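Dorkero Shelf Picking Kit, two-finger
Product page, updated 19/11/2024

Wrist-mount gripper kit for bottle and small pack picking off open retail shelving. Sold by Dorkero, assembled at our Nutetdale shop. Fits most mid-size arms, check your flange pattern before you order.

In the box: gripper, wrist camera, cable set, flange adapter, spare pads, printed quick start. Arm not included. Power supply not included either (people keep asking).

Stroke 138 mm. Max payload 900 g at the fingertips. That's a full small bottle, not a big one. If you stock liters, look at the Zou version, longer fingers and a stiffer bracket. 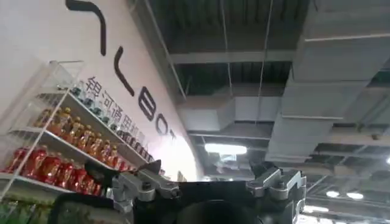
Budget for the shelf as well as the arm. Most quotes we see have a line for hardware, a line for install, and zero for shelving changes. Then the planogram shows up. Bottles packed side by side, like the orange ones on the middle shelf, leave the fingers very little room to get in, so either space the facings or buy the thin finger set. Glossy boards and bright ceiling lights are worth a look too, glare can wash out a wrist camera. Allow for matte shelf liner, its cheap.

Planning numbers
Lead time: 30 days from deposit. Longer for orders placed in June, we shut for stock take.
Pads: replace at 1,000 hours of running. Sooner on rough caps.
Clearance: measure with the products on the shelf. Bare shelf measurments are no use to us.
Ceiling: overhead gantry buyers need duct and beam heights. Send a drawing.

Software
Ships with the Cikex driver, one seat. Extra seats sold separately. Updates free for the first year, then yearly renewal. No renewal, the gripper still runs, you just stay on your last version.

Returns: unopened kits only. Opened kits get repair or swap under warranty.

To get a quote send shelf depth, tallest bottle, heaviest bottle, arm model, number of stations. Leave one out and it goes to the back of the queue.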